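Workshop Tips: Sorting and Storing Small Electrical Parts
Zisel Shared Workshop, Bench Guidance
Updated 11 Jul 2025

Members regularly ask whether the parts bench could be handed over to a machine. The short answer for this year is that some of it could, under supervision, and most of it is still faster by hand. The advice on this page applies in either case.

Where machines stand today

In May the workshop completed a sorting trial on the Westska bench. Over the trial, 2,348 loose parts were presented for picking. Rigid parts with no leads attached were placed in the correct bin 97 percent of the time. For parts with wires attached, the figure fell to 68 percent. Most of the failures involved a lead caught under a neighboring part or a connector dragged over the side of the bin.

Household chores show the same division. Picking up a cup is well within reach of current equipment. Untangling a phone charger from a drawer of other chargers is not, and members should be cautious of any product that promises it.

Preparing parts for sorting

1. Empty mixed boxes into a shallow tray in small batches. A plain, single-color tray makes small parts easier to find for people and cameras alike. Glossy plastic should be turned away from direct lamps, as glare can hide a pale connector.

2. Leave open space between parts. A motor and a solenoid placed side by side, with clear tray between them and their leads running outward in opposite directions, can each be lifted without disturbing the other.
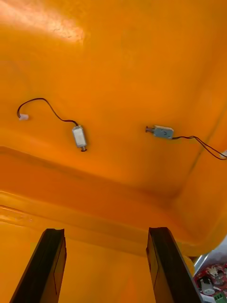 3. Grip the body, never the wire. Solder joints on small motors break easily, and a solenoid should not be picked up by its plunger.

4. Keep circuit boards out of the parts tray. Bare pins and terminals scratch casings and snag leads.

5. Secure leads before storage. Fold the wire once along the body and hold it with a paper band. Tight wrapping around a motor shaft is not permitted in shared bins.

6. Label the bin by part type and voltage. Parts of unknown voltage go in the Kaplan drawer until tested.

When to sort by hand

Hand sorting remains the rule for anything with more than 2 wires, anything with damaged insulation, and all batteries. Batteries are not to be placed on the automated bench at any time.

Members who wish to reserve the bench should complete the Zadusura safety module first and bring the signed form to the front desk.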